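**Kamari Creek buffer rule: anyone else read the draft?**

**marshwren_8**

So I finally sat down with the county's draft for the Kamari Creek buffer and I have feelings. They want to protect the strip on both sides of the creek from new building, which, great, I've been asking for that forever. But the protection lives in a regular ordinance. Any future council can undo it on a simple majority, same night, no vote from us. I'd much rather see it go into the county charter so it takes a ballot measure to touch it.

Comment period closes at the end of July. I'm writing mine this weekend and would love to hear what other people are putting in theirs.

**gravelroad**

Charter is overkill. You put a setback distance in a charter and then the creek moves (it does move, ask anyone down by the Starnent bridge) and you need a whole election to fix a number. Ordinances get updated because things change.

**marshwren_8**

I don't want the distance in there! Just the right. Something like "residents have a right to a healthy creek and the county has to maintain it." Leave the numbers in the ordinance where they can be fiddled with.

**gravelroad**

Then what does it do? A judge is going to look at "healthy creek" and shrug.

**tulepatch**

Not so sure about that. Drurneo put almost the same sentence in their charter and the one time the council tried to sell off the wetland parcel, the county attorney told them to slow down and do a study first. They ended up keeping it. Vague language still makes lawyers nervous, and nervous lawyers are kind of what I'm after.

Also, 3256 of us signed the petition two summers ago and all we got was a "listening session" with 4 folding chairs and a slideshow. I'd like something harder to ignore this time.

**hilltop_bean**

Popping in as one of the people who'd be inside the buffer. I'm for it, mostly, but I want it in writing that existing gardens stay. The draft says "cultivated areas" will be "reviewed" and I don't love that word. My vegetable beds have been on that bank longer than I've owned the house. No sprays, no fertilizer out of a bag, and I leave the willows alone. I eat out of there all summer and I'd be sick about losing it. 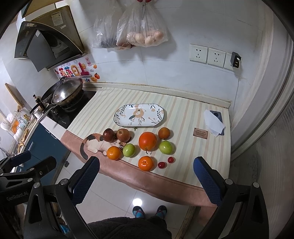

*My counter this morning*

Anyway my comment is going to be two lines: protect the creek, grandfather the beds.

**tulepatch**

Love that plate, the big flower in the middle is so pretty! And yes, put the garden thing in. If the folks who live on the creek show up against the rule we're sunk.

**gravelroad**

See, this is my point. Bean's problem gets solved in the ordinance text. Page 8, strike "reviewed," write "allowed." Done. Meanwhile if everybody spends the comment period arguing about the charter, that page goes through exactly how it is.

**marshwren_8**

Okay, fair. I can do both though? I'll ask for the page 8 fix first and put the charter stuff second. I'm still not letting it go. We had a tree rule, remember, and it lasted until the Qureshi Road widening and then it was gone before half of us knew there was a hearing.

**gravelroad**

I remember. I was at that hearing. I was pretty much the audience.

**siltandsand**

Does it have to be a paper comment? The online form keeps eating mine when I hit submit. I've typed the same three paragraphs twice now and I'm losing the will.

**tulepatch**

Email works. Put the docket number 3026 in the subject line or it goes into the general inbox and good luck. Mine got a reply the same afternoon.

**siltandsand**

Thank you!! Sent. I went with the charter, sorry gravelroad. I also asked about culverts because the one by the Starnent bridge backs up every time it rains hard and I've never gotten a straight answer on who owns it.

**gravelroad**

No apology needed, you're wrong but you wrote in. The culvert is the state's, by the way. The county will tell you it's the state's and the state will tell you it's the county's, but I've seen the map.

**hilltop_bean**

Could you post the map? I've got a ditch I'd like to ask about too.

**gravelroad**

It's a paper one, it's out in the truck. I'll scan it tonight.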